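We use cookies to remember your reading settings. Accept / Manage choices

Kitchen Countertop

By Bernadette Masson, for the Dulent Household Encyclopedia
Last revised in July 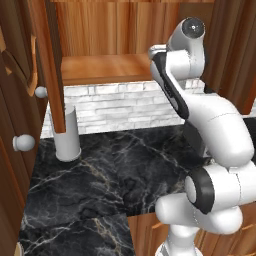

Black marble countertop in a wooden kitchen, computer rendering.

A kitchen countertop (worktop or benchtop, if you learned your English somewhere else) is the flat surface that sits on top of the base cabinets, where most of the chopping, rolling, piling up and leaning gets done. I've been writing the kitchen entries here for a while now and this is the one I get the most mail about, so I've let it run long. Sorry, and also not very sorry!

Origins

For most of history people didn't have countertops at all. They had a table. You kneaded on it, you plucked the chicken on it, you ate at it, and if you were well off you had a second one so the eating could happen somewhere else. Long runs of fixed surface at one height came in with the fitted kitchens of the twentieth century. Before that, plenty of homes had a freestanding cupboard with a pull-out shelf, and my grandmother's was barely big enough for a pie crust. She made wonderful pies on it anyway.

Height and depth

In the United States the usual height is 36 inches and the usual depth is a bit over 25, which gives you a small overhang past the cabinet fronts. That overhang matters more than you'd think, mostly for keeping drips off the drawers. If you're short or tall, 36 inches can be miserable. I'm short, and I roll dough at a lower table on the other side of the room (bakers often like a low surface, so you can push down from the shoulders).

Materials

Wood is the old standby. Maple is the usual choice for butcher block here, and it wants oil now and then, more often near the sink. Scratches can be sanded out, and that's a big part of why I love it.

Marble stays cool, and pastry people adore it for that. It's mostly calcite, so lemon juice and vinegar will leave dull marks, called etching. Etching isn't a stain, and scrubbing won't lift it. On a dark polished marble the marks tend to show up pale, and on white marble you may have to tilt your head to find them. You can choose a honed finish, where the surface is matte to begin with and the etching has less shine to spoil.

Granite is harder and shrugs off most kitchen acids, though some slabs need sealing. To check, leave a few drops of water on the stone and come back in ten minutes. A dark spot means the water is soaking in and it's time to seal.

Laminate is thin decorative sheet glued over a board. It's cheap, it comes in every color, and it hates a hot pan. Engineered stone, tile, stainless steel, concrete and soapstone all have their fans too, and tile has its enemies, who are people who've cleaned grout.

What it costs

I can only tell you about mine. When I redid the kitchen in Doltinholm I got two quotes for the same L-shaped run in honed marble. Hostard wanted $1,940 with the sink cutout included. Gumede wanted $1,739 and then charged for the cutout separately, so do read the second page. A laminate version of the same thing was $900. I went with Hostard, and the template visit took seven minutes, which alarmed me, but the slab dropped right in.

Seams

Stone comes in slabs, and a long counter or a corner usually needs a seam. Ask where it's going before anyone cuts. A seam through the sink cutout is short, but it sits in the wettest part of the kitchen, and fabricators will argue about that all afternoon if you let them.

Daily care

Dish soap, warm water, a soft cloth. Skip vinegar sprays on marble and limestone. Dry around the faucet, where hard water leaves a crust, and don't go after the crust with a razor blade on laminate (ask me how I know).

See also: Backsplash; Butcher block; Kitchen island; Sink, undermount

Contact the editors | © Dulent Household Encyclopedia | Back to top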